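Lirnenell Fruit and Veg Shop: Your Questions Answered

Last updated 2023-08-13

We get asked a good many of the same things at the counter, and a fair few more by email, so we have put the answers together on one page. Do have a read through before you ring, although we are always glad to hear from you and nobody will tell you off for asking something that is already here. The page is mostly to do with our baskets and the loose fruit, as those are what people seem to wonder about the most.

Do I need to bring my own bag?

It helps if you can. You pick up a basket by the door, fill it as you go round, and then tip everything into your own bag once it has been weighed. If you have come out without one (we all do it) there are paper bags by the till, and they are free for anything up to the size of a cabbage.

Can I take the basket home with me?

We would rather you didn't, please! We began with 83 baskets in June and we should dearly like to hang on to them. If you have a lot to carry to the car, ask at the till and someone will walk out with you and bring the basket back in afterwards.

Why do the baskets have slots all over?

Soil and bits of leaf drop through them, the air gets round the fruit, and they rinse out under the tap in no time at all. We had solid ones years ago at the old Likport stall and there was always a puddle in the bottom with a sad lettuce leaf floating in it. The one drawback is that very small things can find their way out, so redcurrants, loose peas in June and anything else of that size should go in a paper bag first and then into the basket.

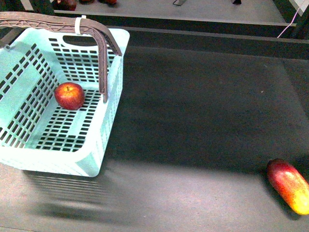 One red apple in a mint-green basket.

Is there a smallest amount I have to buy?

No, none whatever. One apple is a perfectly good purchase and we will weigh it for you just as cheerfully as a full basket. Plenty of people call in on their way to the bus for a single piece of fruit, and those of you who live alone have told us how tiresome it is to be made to buy a bag of six when you only wanted the one. Card payments are fine for small amounts too.

What is the best way to pack a basket?

Start with the heavy, hard things: potatoes, swede, carrots, then apples and lemons on top of those. Soft fruit goes in last of all, and if you are buying plums or ripe pears it is worth asking for a second basket and keeping them apart. Lay apples in gently, one at a time. A bruise doesn't show on the day, but you will certainly find it by the middle of the week, and then everybody blames the apple.

May I pick out the fruit myself?

Of course you may, that is half the pleasure of it. Turn things over, have a sniff, take the one you like the look of. All we ask is that you don't squeeze the pears and that anything you decide against goes back where you found it. If something has rolled off somewhere it doesn't belong, pop it in your basket and tell us at the till, and we will put it home again.

Why does the fruit get moved about so much?

Mostly it depends on what has come in that morning. The shelves have loose dividers, so we can give the apples a long run when there are plenty of them and squeeze them up when there aren't. Lemons usually end up wherever there is a gap, as they are tough little things and don't mind their neighbours. The trays are lifted out for a wash before they are filled again, so if you come early you may well find one with nothing in it yet. Just ask, and we will fetch what you want from the back.

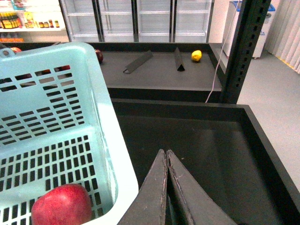

Photo: Lirnenell shop, Rakley

Which apples do you sell?

It changes with the season and we write the names up on the board by the door. There is nearly always a red one for eating and a sharp green one for cooking. If you want a particular variety for a pie or for a lunchbox, tell us what you are making and we will steer you towards something suitable. People get very loyal to their apple, we find, and we do our best to say when an old favourite is about to finish.

How should I keep my fruit at home?

Apples like to be cool, so the bottom of the fridge is best if you have room there, and away from the carrots if you can manage it (apples can turn carrots bitter). Lemons will sit happily in a bowl for a week and in the fridge for a good deal longer. Try not to leave anything in a closed plastic bag, where it sweats. Take out any apple that has gone soft before it upsets the others.

Do you do deliveries?

We do, to Rakley and as far as the Likport turning. The charge is £2 for each drop, and we ask that orders are in by 5 the evening before. Tell us if you would like your fruit ready to eat or a little under, as it is the same to us and it can make a great difference to you.

What is an Esteban box?

It is our mixed fruit box, made up each week from whatever is eating well. You can have it with or without lemons, and you can swap one thing for another if you let us know when you order. Please leave the empty box out for us when the next one is due.

I have lost something in the shop. Who do I ask?

Anyone at the till. Gloves and shopping lists turn up in the bottom of baskets nearly every day, and we keep them in the drawer underneath the scales. For anything else, ring the shop and ask for extension 511, and do leave a message if we are busy serving.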